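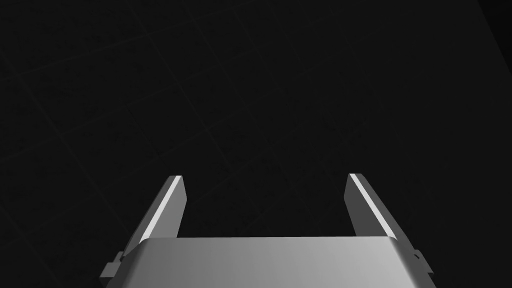
Chapter 4
Friction and Grip

Push a heavy box across a floor and it resists. The force that resists the push is called friction, and it acts wherever two surfaces touch and one slides, or tries to slide, over the other.

Friction can be a nuisance. It wears down bearings and turns useful energy into heat. We also depend on it to walk, to write with a pencil and to stop a bicycle.

In this chapter we begin with a box weighing 80 newtons at rest on a level floor. A sideways push of 30 newtons does not move it. A push of 50 newtons does. We shall use these figures to tell static friction from sliding friction, and then look at boxes on slopes.

Before you start, you should be able to draw a force diagram and know the difference between mass and weight. Both are covered in Chapter 2.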